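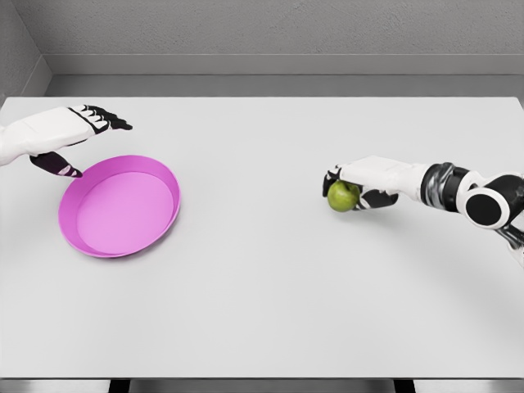 Green apple, pink dish, white table.

Search this forum Go
4 min read

Storing apples over winter: does wrapping them do anything?

skitix69
Picked the last of my green ones and I have more than one household can eat without resentment. My grandmother wrapped each apple in newspaper. I have 3 crates and a limited tolerance for origami. Is it worth it?

zenberg
Yes. One goes bad, the paper keeps the mush away from its neighbors. I wrap mine every year and I'm still eating them in May, although by then it's mostly out of spite.

kastness_orchard
Waste of newspaper. Single layer, none touching, cold garage, check them once a week. I haven't wrapped an apple in 19 years.

zenberg
Once a week, for the entire winter. And I'm the one wasting time.

kastness_orchard
It's a pleasant walk to the garage.
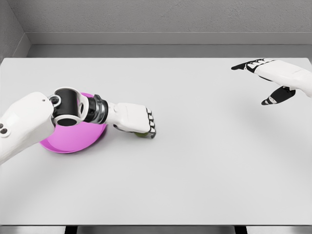 Fruit & Veg > Storage

mulch_ado
Variety matters more than any of this. Early apples go to wool by the time you've found the crates. Late, hard, sour ones will sit there for months and even get sweeter. What did you pick, skitix?

skitix69
No idea. The tree came with the house. They're green, and they make your ears move when you bite one.

mulch_ado
That's a keeper, then. Or a cooker. Possibly a weapon.

zenberg
Whatever you do, don't put them next to the potatoes. I did that one year and got sprouts like a horror movie.

kastness_orchard
Finally something we agree on. Also leave out anything bruised or missing its stem. Eat those first.

skitix69
That would be most of them. My picking method was shaking the tree.

kastness_orchard
Then you don't have a storage question, you have a sauce question.

mulch_ado
Sauce thread is in Preserving. Bring a big pot and ignore the argument over cinnamon, it's been going since before I joined.

skitix69
Compromise: wrapped one crate, left one bare, the third is going to be sauce. I'll report back if I remember which crate was whose idea.

zenberg
Mine's the one with the apples still in it.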